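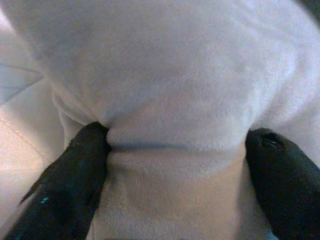

Wash the plush ones on their own, a reader wrote after the last gallery, nothing with a zip, nothing with velcro, and never the hot dryer. Fair enough, and I've copied it onto the inside of the linen cupboard door. Velcro was exactly my mistake in March. One bib did in half a throw.

So. Soft things and bed things this time. The small bedroom at the Oltthorpe place, getting sorted before the cousins come down. Kitchen gallery is still up, garage one is coming when I can face the garage. Posted 2 August 2024 in a bit of a rush, will fix spelling later (I won't).

White plush, very close. Short dense pile, goes a bit lavender grey in the light, warmer down where it's squeezed. Press it and you get one long crease with the rest puffing up above. I love this kind of stuff and I buy too much of it.

A few notes on plush, seeing people asked last time.

Short pile over long pile every time. Long pile looks lovely in the shop and like a wet sheep by winter. Short pile you can brush back up with your hand, or a soft nail brush if it's been under somebody's feet.

White is a silly colour for a kid's room. Know that. Bought it anyway. White can be soaked, though, and the navy one we had showed every single bit of lint in the house – so pick your misery.

Cold wash, gentle, half load. I use half the powder it says on the box. Too much powder is what makes it go stiff, I think. Somebody will correct me.

Dry flat on the rack if there's room. Shake it when it's half dry, shake again when it's nearly there. That shaking does more than any softener. I stopped buying softener after the Ovell towels went waxy and haven't missed it.

Don't iron it. My sister did. There is a shiny patch the shape of an iron on the grey cushion and it lives facing the wall now.

Storage: not in the vacuum bags. Did that two winters ago with everything plush and it came out looking like felt. Some came back after a wash, some didnt. Cotton pillowcase, folded loosely, top shelf. Done.

Right, the bed.

We argued about moving it and then left it where it was. Window end is too draughty, door end you whack your shin. I priced a new one at Birkett, with drawers underneath, 1,205 dollars before delivery, and closed the tab. There was a plainer one for 786 and I did think about that for a week or so. Then I tightened the bolts on the old one and the squeak went. Money stays in the jar.

New mattress topper instead, 269, on sale. Good thick one. Took a whole day to puff up and smelled like a tyre shop, so leave the door open if you get one. Corners stay on, which the last one's didn't.

Sheets are whatever was clean. I'm not matching sheets for people under ten.

Blanket is the star though. Starts orange at the wall end and fades down to light yellow at the foot, cartoon characters all over in white and pale grey and gold. They're little and crammed together in the orange part, then get bigger with more space round them as it goes yellow. Took me ages to notice that. Hangs over the foot in soft folds nearly like a curtain, and the light tiles are shiny enough that the room feels sunnier for it. Book left out on top, the red and dark green one. It can stay.
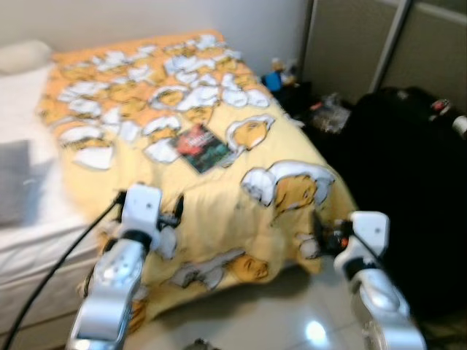 Making the bed has gone from a fight to a sort of routine, and most of that was having fewer things on it. We had the sheet, the other sheet, a thin blanket, the thick blanket, a quilt, and then a zoo of stuffed animals that had to be in an order. Now one bottom sheet, one blanket, and a throw if it's cold. The zoo has a tub. Animals can take turns.

Order I do it in, for whoever asked:

Everything off. Onto the chair, not the floor, tiles are cold but they do get gritty.

Bottom sheet, wall side first. If you leave the wall side till last you end up lying across the mattress swearing.

Blanket from the wall end, orange up top, then walk it down. Let the extra drop over the foot. I don't tuck it. Tucked feet get kicked out by nine o'clock.

Smooth it with the flat of your arm. Big sweeps. Good enough is good enough.

Throw folded in thirds or just dumped. Mostly dumped.

The printed blankets want a bit of care too. Inside out in the wash, cold, same as the plush but they can go in together with tshirts. Line dry in shade. The Turura one we had before this faded in one summer on the sunny line, you could hardly tell the bears from the clouds. That one is in the car now for picnics and the dog.

If a print starts to feel rough it's usually pilling. I've got one of those little battery shaver things, works all right, go slow over seams. A dry kitchen sponge does nearly as well and costs nothing much.

Size – get one bigger than the bed. Single bed, double blanket. You get the drop at the sides and the foot, and when two kids end up in there the one on the outside still has some. Only catch is the washing machine. Ours only just takes it and walks across the laundry on spin.

Books in bed. Big topic in this house! The rule was none after lights out, and the rule lasted until somebody got a torch for a birthday. So now it's one book, thin, and it gets put on top in the daytime so it doesn't go down between the mattress and the wall. Pulled four library books out of that gap when we did the room. Three were overdue. One wasn't even our library.

Shelf for the rest is still on the to do list. I want a low one with the covers facing out, because spines mean nothing if you're five. Looked at making it from the leftover boards from the pantry. They're warped. Of course they are.

Walls: leaving them plain. Pale grey-white, bit dull maybe, but with that much going on across the bed I don't want a mural as well. Had stickers up in the old house and spent a weekend with a hairdryer getting them off. Never again, or not untill they can peel them off themselves.

Floor: mat beside the bed or no mat? With tiles I'd like something warm to step on, but every mat I've tried slides. The rubber mesh underneath helps for a month and then goes crumbly. If you've found one that stays put on glossy tile and can go in the wash, please tell me the name of it. Comments are open.

Few answers from last time while I'm here.

Yes the hooks are the stick-on ones, yes they fell off, no I haven't put them back.

The jar labels were masking tape and a marker. Nothing fancier.

For whoever wanted to know how long a room takes – the small bedroom was a morning and then the hour after tea, and half the morning was finding the other sock. 

Still to do in there: shelf, mat, a lamp that isn't the clip one, go through the outgrown pyjamas, ring Ovell about the curtain rod that came with no ends. Garage next. Or the linen cupboard, which is smaller, and has a door that shuts.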